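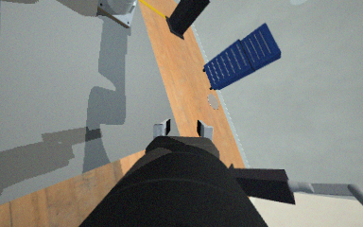 Why do we have to boil the water?
An explainer for readers from 8 to 11 years
Text: Serena Amato. Checked by Natalie Hollis, water engineer
15 March 2023

In February, many families in Brement found a yellow paper in the letter box. On the paper was written in large letters: BOIL WATER NOTICE. Some of you have written to us to ask what it means, and if the water was poison. The water was not poison. But the notice was serious, and it is a good moment to explain how it works.

Where does the water come from?

Brement has 3,150 inhabitants. Most of them, 2,700 people, get their water from the town pipes. The others live on farms far from the pipes and have their own well.

The water in the town pipes begins as rain. It falls on the hills, goes down into the ground and comes out again at the spring of Nostine. From there it goes in a big pipe to the waterworks. At the waterworks it passes slowly through a deep layer of sand. The sand holds back the mud, small pieces of leaf and many other things that we don't want to drink. Then a very small quantity of chlorine is put into the water. Perhaps you know the smell of chlorine from the swimming pool. In drinking water there is much less of it, and most people don't notice it.

After this the water goes up to a tank on the hill, the Rizzi tank. Why up? When you want to drink, the water must come out of the tap with some force. If the tank is higher than your house, the water is pushed down through the pipes by its own weight. This push is called pressure. Please remember this word, we need it again later.

What is a germ?

Germs are living things so small that you need a microscope to see them. There are germs everywhere: on your hands, in the garden, in your stomach too. Most of them do nothing bad to us. Some even help us to digest our food.

A few kinds can make us ill. If they come into drinking water, people who drink it can get stomach ache, diarrhoea or fever. You can't see these germs in a glass of water. The water can be perfectly clear, smell of nothing and taste as it always does. For this reason the water must be tested, even when it looks clean.

How is the water tested?

Ettore Sorrentino takes the samples in our town. A sample is a small part of something, which we examine to learn about the whole. When you taste one spoon of soup to know if the pot needs more salt, you also take a sample.

Ettore goes to different taps: one at the waterworks, one in the school kitchen, one in the health centre and others in the streets at the end of the pipes. First he cleans the tap, and then he lets the water run for a while. "If I don't clean the tap, I test the dirt of the tap and not the water," he told us. He fills a bottle of 500 millilitres, closes it at once and writes on it the place and the hour. The bottle was sterile before, so there was no living germ inside it. It travels to the laboratory in a cool box.

In the laboratory a part of the water is poured through a very fine filter. If there are germs in it, they stay on the filter. The filter is put on a plate with a special food that germs like, and the plate goes into a warm cupboard. One germ alone is too small to see, but one germ becomes two, two become four, and so it continues. By the next day there are so many in one place that they make a coloured dot.

The laboratory looks above all for a germ called E. coli. It lives in the intestines of people and animals. If it is in the water, then something from a toilet or from a field with animals has probably come in, and other germs could have come together with it. In drinking water there should be no E. coli at all.

What happened in February?

A big pipe broke under the road to the station. The water ran out into the ground, and in many streets the taps gave only a thin line of water, or nothing.

Now we come back to our word, pressure. When a pipe is full and the pressure is high, the water pushes outwards. If there is a small crack, the water goes out, but the dirt can't easily come in. When the pressure falls, this protection is gone. Then dirty water from the soil can enter through the same crack.

Nazareno Ruggiero and his team closed the valves, dug up the road and put in a new piece of pipe. This took them one night. But nobody could know in that moment if dirt had entered or not, and the test needs a day in the warm cupboard. So what do you do in the meantime? You can wait and hope, or you can ask everybody to be careful until the answer comes. The town asked everybody to be careful. It printed 3,000 yellow papers, and the message was also given on the local radio and on the door of the school.

So a boil water notice doesn't always mean that germs were found. Sometimes it means: we don't know yet.

What does boiling do?

Germs can't live in boiling water. The heat destroys the parts that they are made of. Think of an egg in a hot pan. The clear part becomes white and hard, and it never goes back to how it was before. Something similar happens to the germs.

The water must really boil, with big bubbles that come up all the time. On our yellow paper it was written to let it boil like this for one minute. Afterwards the water must cool down in a clean pot with a lid. Boiling and pouring is a job for an adult, please. Very hot water is more dangerous for you than most germs.

Boiling does not help against everything. If there is petrol or paint in the water, it stays there. In such a case the notice would say "Do not drink", and you would have to use bottled water. It is important to read which kind of notice it is.

What could we do with the water from the tap?

The rules for Brement were these.

Use boiled or bottled water for drinking, for brushing your teeth, for washing salad and fruit, for making ice cubes and for the milk of babies.

You can use the tap for the toilet, for washing clothes and for a shower, but keep your mouth closed in the shower. Small children should be washed with a sponge, as they often swallow the bath water.

Pets get boiled water too, when it is cool again.

A filter jug in the fridge is not enough. It can make the taste better, but it is not made for taking away all germs.

How did it finish?

The notice is not finished when the pipe is repaired. Ettore had to take samples on two days, one after the other, and all of them had to be good. They were. On the plates there was no dot. Then the health officer, Renzo Serra, signed the paper which ended the notice.

When you hear that it is over, there are still some small jobs at home. Let the cold taps run for some minutes, so that the old water goes out of the pipes of the house. Throw away the ice cubes from the days of the notice. If you have a machine that makes cold drinks from tap water, an adult should look in its booklet how to clean it.

Questions that you sent us

Is it bad if I drank some water before I read the paper?
Probably nothing happens. In February the tests were good, so in Brement nobody needs to worry about it now. If you ever drink such water and feel ill afterwards, tell an adult, and they can call the doctor.

Why don't they put in a lot of chlorine and kill everything?
They do put in a little more after a broken pipe. But with a lot of it the water would taste bad, and too much is not good for people either.

Do the farms with a well also get a notice?
No, because their water does not come through the town pipes. The owner of a well must have it tested. It is a good idea to do this after a flood too.

Can I see the laboratory?
The laboratory is in Clarnari and takes school classes of ten years and older. Your teacher can write to them. You will have to wear a white coat, and you may not eat anything inside, also no chewing gum.

Words to remember

Chlorine: a substance that kills germs in water.
Notice: a message from the town which everybody should read.
Pressure: the push of the water inside the pipe.
Sample: a small part that is tested in place of the whole.
Sterile: without any living germs.
Valve: a kind of door in a pipe, which can stop the water.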